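Dark tablecloths: what I've learned from living with one

I bought my first charcoal tablecloth for a birthday dinner and meant to go back to the oatmeal one the next morning. That was three years ago! I still have the oatmeal one somewhere (under the guest towels, I think), and the dark one goes on nearly every day. People ask me about it more than anything else in the kitchen, mostly whether it shows everything. Well, yes, it does, just different things than a light cloth shows. Red wine, tea and tomato sauce pretty much disappear. Flour, crumbs, cat hair and dried milk do not.

Getting the lint off

A lint roller works but you'll go through a fortune in sheets. I use a damp rubber glove, the ordinary dishwashing kind, and drag my hand over the cloth in one direction only. The fluff balls up and you pick it off at the end. If your cloth has a bit of nap to it, finish by smoothing it all the same way with a dry hand, or you get those light and dark patches that look like stains and aren't.

My neighbor Dilani Amarasinghe swears by a clothes brush and she may well be right, her tablecloths always look better than mine. I've tried it and all I did was move the lint to the other end of the table.

Washing

Cold water, inside out if it has a lining, and by itself the first 3 times. I skipped that once and had gray pillowcases until the following May. Use less detergent than you think, because the leftover soap dries into pale streaks that you'll only notice when company is sitting there. No fabric softener on anything fuzzy. I hang mine over the shower rail folded once, and I take it down while it's still the tiniest bit damp.

Fold lines

My weak spot. I used to fold the cloth in a neat square and shove it in the drawer, and then wonder why it looked like a road map. Rolling is so much better. I keep a long cardboard tube from some wrapping paper and roll the cloth around it, and it stands up in the corner of the pantry next to the mop. For creases already in there, hang it in the bathroom while somebody takes a long shower, or put a barely warm iron on the back with a dish towel in between. Don't press hard on a fuzzy fabric or you'll get a shiny patch, and I have never found a way to get rid of one.

What to put on it

Less than you'd put on a light cloth! Plain white dishes are perfect and you don't need a centerpiece at all. One piece of fruit with some red and yellow in it does the job of a whole bowl.
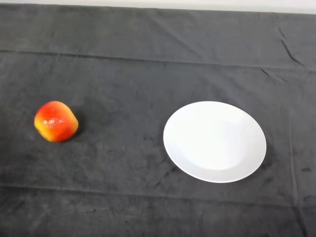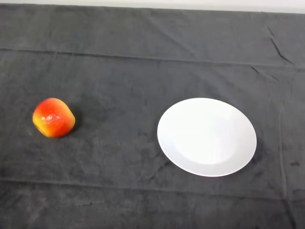
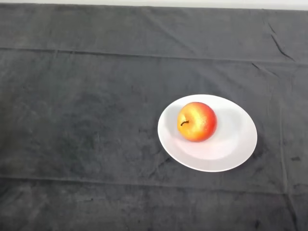
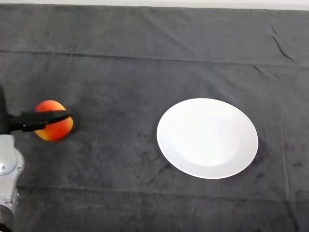

White plates do have one drawback, and that's the gray marks from knives and forks. On a dark table they jump right out at you. Make a paste with baking soda and a little water, rub it on with a soft cloth, leave it 10 minutes and rinse. Try it on the underside first if the plates are old or have a gold edge. Check the bottom of each plate too. An unglazed foot ring can be rough as sandpaper, and if you slide it across the fabric it'll pull up little threads. I run my thumb around the ring and if it catches, that plate goes on a placemat.

Fruit wants a wipe before it goes out, and look at the underside while you're at it. I once left a pear sitting through a warm week and it had gone soft where I couldn't see. The sticky patch took me two washes and a good deal of muttering. Blot that sort of thing with cool water from the back of the fabric, and don't scrub, because scrubbing roughs up the surface and then you have a spot that's clean but still looks dirty.

Candle wax is easier. Let it go hard, snap off what you can with the back of a spoon, then paper towels on both sides and a warm iron. Keep swapping the paper for a clean piece until nothing more comes through. I'm told colored candles can leave dye behind, so I stick with white ones.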